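Household Tidying Study: progress report to the Baptista Fund
Reporting period ending 19 May 2023
Prepared by: Duarte Morais, Truda site office

1. Status
Bedroom sessions are on schedule. Of the 93 sessions planned for this period, 85 have been completed and 81 accepted after review. The four that were not accepted had incomplete item sheets and will be repeated at no additional cost to the Fund. Kitchen sessions have not commenced.

2. Task definition
The bedroom task concerns small loose articles on a made bed and their collection into a single open container. Articles are everyday items of mixed stiffness: socks, small cartons, soft toys or rubber toys, wrappers and plastic bags. Bedding is left as the household normally keeps it. No attempt is made to standardise the colour or pattern of the spread. 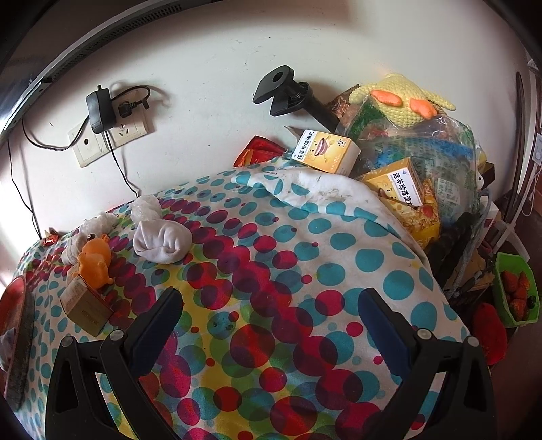 Figure 1. Bedroom task, small articles on the dotted bed covering, including an orange animal toy, a brown carton and a balled white sock.

Patterned covers have affected the review stage. Salim Simiyu reports that wrappers in colours close to the print are the articles most often missed on the item sheet. Clear plastic is the next most frequent omission. A second reading of each sheet was introduced in April and has been retained.

3. Container
A round basin was adopted in place of the Gotby crate, which tipped on soft mattresses when loaded on one side. Basins are placed directly on the bed. Folded towels and balled socks take up most of the available volume, and small cartons tend to be placed last.
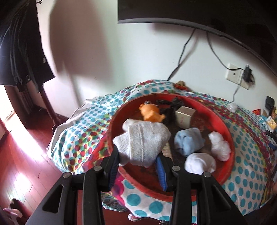

Figure 2. Red basin on the bed with a folded white towel, balled socks, small boxes and an orange toy.

4. Issues
(a) Item categories. The sheet does not distinguish packaging to be kept from packaging to be discarded. Vitória Seixas has drafted a revised category list, now with Catalina Huenchumán for comment.
(b) Storage. Completed sheets have outgrown the filing cupboard at the Itau office. Three archive boxes have been ordered from the existing stationery allocation.

5. Next period
Repeat the four sessions noted in section 1. Complete the remaining eight bedroom sessions. Finalise the category list and issue it to all households before kitchen work begins. Jovita Villalobos will forward the itemised expenditure statement under separate cover.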